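The right arm dropped paper bags all through February, so I rewrote the grip controller on the two-arm build. Finger force now ramps over 734 ms and holds at 25 percent - enough for thin paper, low enough not to crush it. The loop still runs at 61 Hz.

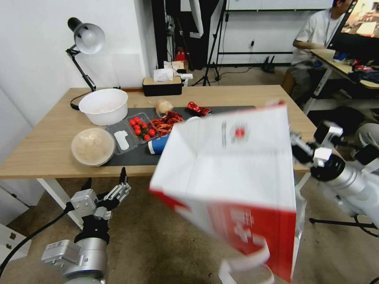 Right gripper loaded, left one free.
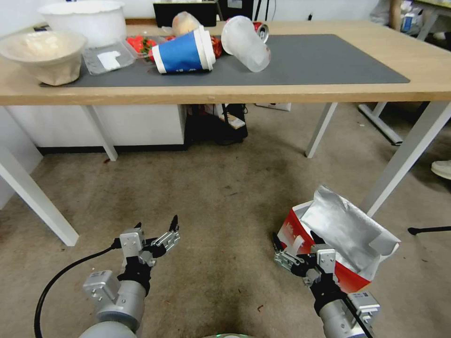

Serpil Ekinci wrote back that 25 percent will slip on anything heavy, and that I should log motor current before touching the ramp again.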